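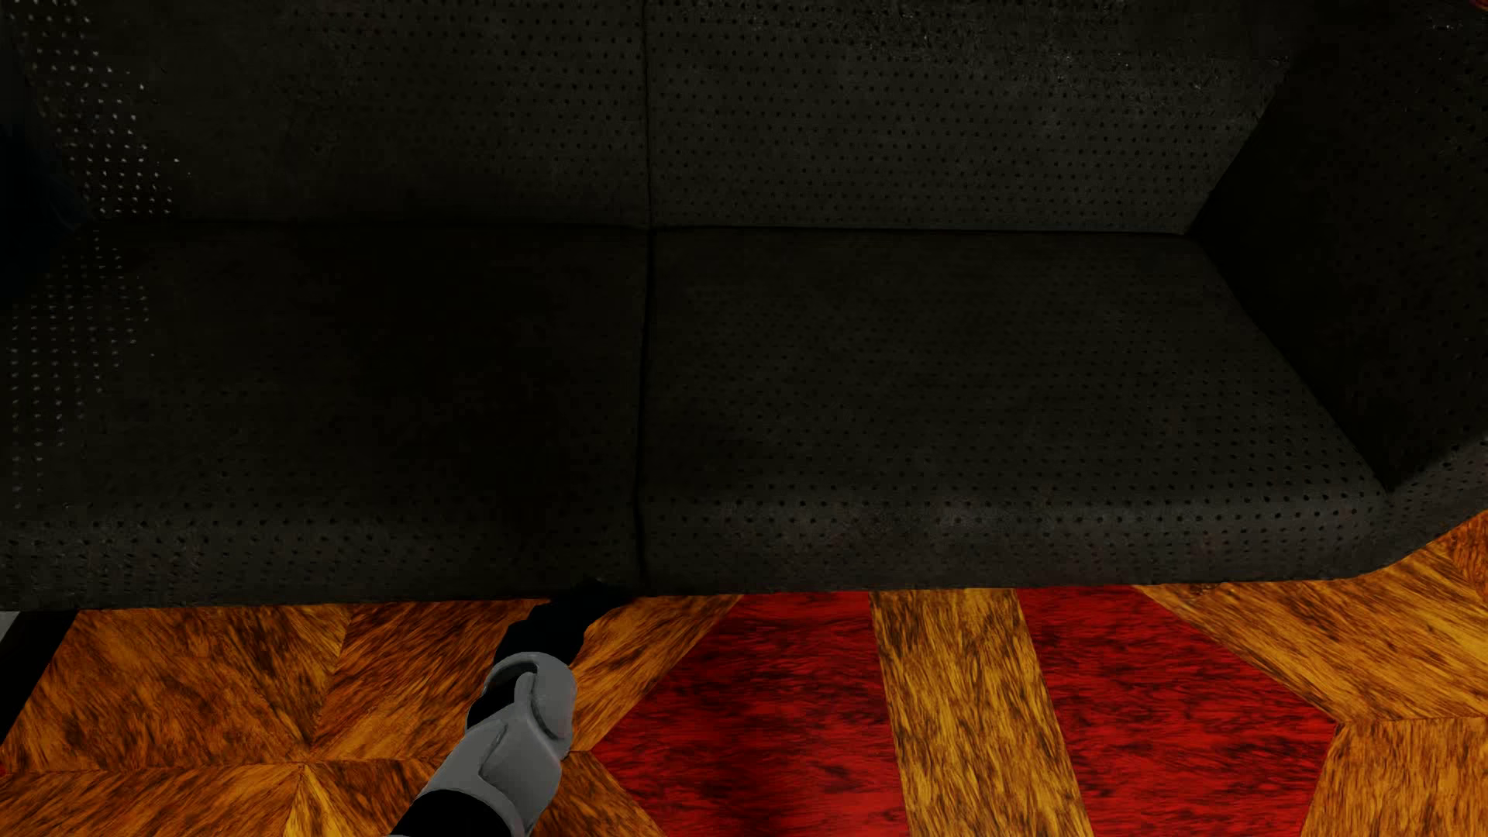
Sofa room in the simulator, arm coming up to the front of the seat, just left of the long middle seam.

24 January 2023

Right, the sofa. I've been putting this off because the table-clearing work was going so nicely and I knew the sofa would spoil my mood. It did, a bit, but I've come away with more to chew on than I expected, so here goes.

The question Kanyarat keeps asking (and she's right to keep asking it) is whether any of this gets us nearer to a machine that can tidy a sitting room while you're at work. Pick the cushions up, wipe the seats down, fish the remote out from wherever it's gone. My answer this morning was "some of it". My answer after lunch is "the wiping, maybe".

I ran the wipe task 100 times on the black leather-look sofa, the one with all the little holes in it. Scoring was the usual: hand stays in touch with the seat from the back crease to the front edge, no shoving, no skating off into the air. 37 passes. The flat part of the seat is fine, lovely even. It's the rounded front that does for us. The arm gets to where the seat curves down, carries on as if it were still flat, then loses contact and has to go looking for the thing again. I watched a good few of these back with a cup of tea and got quite cross with it!

Margarida thinks it's the colour. The sofa is nearly black, the hand is black, and once the tip is in against the underside of the front edge I can hardly tell one from the other myself. She may well have it. The depth estimate goes patchy in just those spots, worst in the deep shadow on the left seat. The dots don't help either – they're in such regular rows that the matcher happily slides along by one and thinks it's in the right place. I'd like to try the same sofa in something pale and plain before we go blaming the controller.

Then there's the floor, which I know Usa is fond of. All those reds and golds at odd angles, with grain going every which way. I swapped it for plain grey for one batch and the score hardly moved, so the floor can stay and I owe her an apology for what I said in September.

Things I'm not happy with:
The sofa is far too stiff. A real seat gives when you press it, and ours might as well be a bench. Any wiping score we quote should say so in the same breath.
Gap between seat and backrest is only a crease here. No chance of practising the lost-remote job until somebody models a proper gap. Sunee said she'd have a go.
Wrist limits are still the old Graltholm ones. I've left them alone for today so the numbers compare.

Waraporn asked for a straight yes or no to take to the Uvum people. I said: a machine can wipe a kitchen table, and I'd let it do mine. I wouldn't let it near my settee yet, and certainly not with a spray bottle in its hand.

Next: pale sofa, same 9 start poses, then a long run of 500 overnight if the queue's clear. Kanyarat, please don't restart the render box before I've copied the logs off it. They're in the wipe folder, the second one, ignore the first.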